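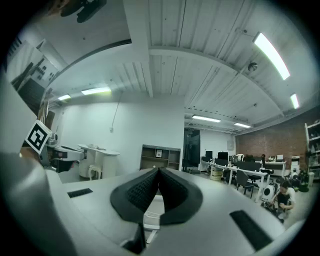 Tip 4 - clear the floor before you book Skuvmont's helper-robot visit. I didn't, and lost half my hour to moving chairs. It's 400 for the session, so every minute counts!

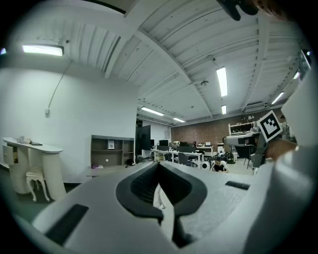 Coil spare cables too (an old bread bag clip does nicely), and wipe desks with a barely damp cloth - no polish, it leaves them slippy.

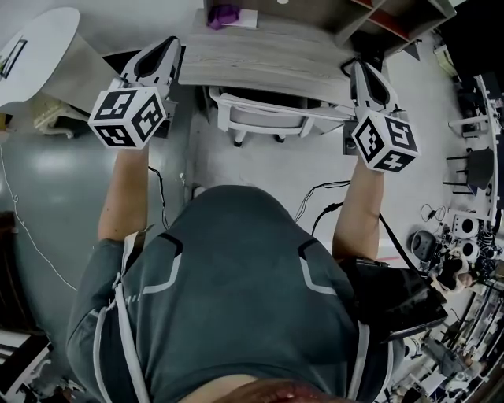 Ilero wrote in to say the evening slot is calmer, and to ask for the long one.

3000 shares | 4 comments
Back to top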